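Automation Lab > Handouts > Arm cell > Session 2
Overview Timetable Handouts Safety Contact

Session 2 - looking after the red arm

Notes only, fuller version comes in June. Read with the Kütt cell drawing, sheet 973.

Before touching anything
- arm parked, power off at the wall, key out
- wait 30 seconds, then try the buttons on the arm. No response = carry on. Any response = stop and fetch staff
- sleeves rolled, lanyards off

Weekly check, in order
1. Wipe the arm top to bottom. Dry cloth, no spray. Elbow first, grit collects round the joint.
2. Support the forearm with one hand, feel for play at the elbow with the other. A slight give is normal on this arm. A click is not - write it in the Radavska log.
3. Buttons on the forearm panel: press each one, should spring back cleanly. Dont dig round them with a screwdriver (it has been done).
4. Cables. Follow each one by hand from the base to the cabinet. Look for flattened bits, nicks, tight bends. Nothing under a table leg. Label both ends if the tag has gone.
5. Base bolts. Torque wrench, not the short spanner. Figures are on the drawing.

Setting out the table
Bowls go on the green top for the reach test. Mixed colours, some near the base and some at the far side, so the arm has to fold and stretch. Positions needn't match the last group's, but note yours down before you start. Check the elbow as well as the tip - in most bad runs it's the elbow that clips something.

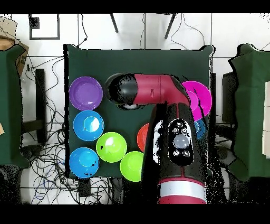

Power up and reach test
- everyone behind the line, one person on the stop button
- key in, wait for Clokero to load, home the arm at slow speed
- run the short reach program 2 times. Listen on the way down, a worn joint is louder loaded
- if a bowl gets knocked, stop, reset it, start that run agian from the beginning

Write up
One side of A4. Faults first, then what you did about them. Sketch of the bowl layout, with the base marked. Hand in to the Trastetti tray by March 23, 2024.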